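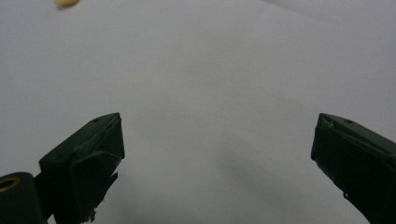
손목 시점, 흰 작업면. 두 손가락을 벌린 상태.

Sondico 핸드헬드 그리퍼
시연 수집용 / 손가락 2개 / Gernberg 손목 카메라 마운트 포함

로봇 없이 조작 시연을 모으기 위한 손잡이형 그리퍼입니다. 사람이 쥐고 물건을 집으면 손목 카메라 영상과 손가락 개폐 폭이 함께 기록되고, 같은 손가락을 단 로봇 팔이 그 기록으로 학습합니다. 로봇 팔을 사기 전에 데이터부터 모을 수 있다는 뜻이고, 로봇 팔 예산이 끝내 안 나와도 데이터는 남는다는 뜻이기도 합니다.

손가락
끝이 쐐기 모양이고 윗면은 평평하게 기울어져 있습니다. 색은 검정에 가까운 진녹색 한 가지입니다. 카탈로그에 녹색이라고 적었다가 검정이 왔다는 문의를 받았고, 검정이라고 고쳤더니 녹색이 왔다는 문의를 받았습니다. 안쪽 면의 덧댐재는 소모품입니다. 사진의 왼쪽 손가락처럼 아래쪽이 너덜너덜하게 들뜨면 교체 시기로 보시면 됩니다. 오른쪽 손가락 끝 모서리 정도의 벗겨짐은 개폐에 지장이 없습니다. 미관에 대해서는 보증하지 않습니다.

작은 물체 집기: 방법
이 제품으로 진행한 내부 연구의 과제는 흰 바닥에 놓인 콩알만 한 물체를 집어 접시로 옮기는 것이었습니다. 큰 물체는 손가락이 조금 빗나가도 어떻게든 잡히는데 작은 물체는 봐주는 법이 없습니다. 특히 물체가 화면 맨 위에 걸쳐 일부만 보이는 출발 자세에서 기존 정책은 자신 있게 엉뚱한 곳으로 내려갔습니다.

Hashini Biswas가 제안한 수집 방식은 단순합니다. 시연의 일부를 일부러 나쁜 위치에서 시작합니다. 물체가 화면 가장자리에 있거나 두 손가락 사이에서 한참 벗어난 상태로 출발하고, 시연자는 접근 경로를 고쳐 가며 집습니다. 숙련된 시연자일수록 이 방식을 싫어했습니다. 깔끔하게 집는 연습을 몇 주나 했으니 무리도 아닙니다.

결과
출발 자세를 고정한 시연만으로 학습한 정책은 30회 시도 중 13회 성공했습니다. 같은 수의 시연에 가장자리 출발을 섞은 정책은 실패를 8회로 줄였습니다. 두 정책 모두 같은 로봇 팔, 같은 손가락, 같은 조명에서 시험했습니다. 남은 실패는 대부분 손가락을 너무 일찍 닫은 경우였고, 물체를 튕겨 보내는 솜씨만큼은 두 정책이 비슷했습니다.

Damir Lazarević가 따로 확인한 항목은 덧댐재 마모입니다. 새 덧댐재로 모은 데이터만 쓰면 안쪽 면이 해진 손가락을 달았을 때 성공률이 떨어졌습니다. 손가락은 카메라에 늘 보이기 때문에, 모양이 변하면 정책이 보는 입력도 변합니다. 그래서 저희는 낡은 손가락으로 모은 시연도 버리지 않고 학습에 넣습니다. 교체용 덧댐재를 파는 회사로서는 그다지 유리한 결론이 아닙니다.

한계
작업면은 무늬 없는 흰색으로만 시험했습니다. 체크무늬 식탁보에 대한 질문을 가끔 받는데, 아직 답이 없습니다. 투명한 물체와 굴러다니는 물체도 이번 결과에 포함되지 않습니다.

구성품
그리퍼 본체
손가락 한 쌍 (장착 상태로 출고)
교체용 덧댐재 2세트
Gernberg 카메라 마운트
Postma 보정판
Cleltano 기록 소프트웨어 사용권

연속 기록은 한 번 충전으로 최대 8시간입니다. 시연자의 손목은 그보다 먼저 방전됩니다.

주문 및 문의
손가락만 별도 주문할 때는 좌우를 구분해 적어 주세요. 9월 입고분부터 덧댐재 접착 방식이 바뀌므로 이전 제품을 쓰시는 분은 본체 일련번호를 함께 알려 주시기 바랍니다. 가장자리 출발 시연의 수집 절차서는 구매 여부와 상관없이 요청하시면 보내 드립니다.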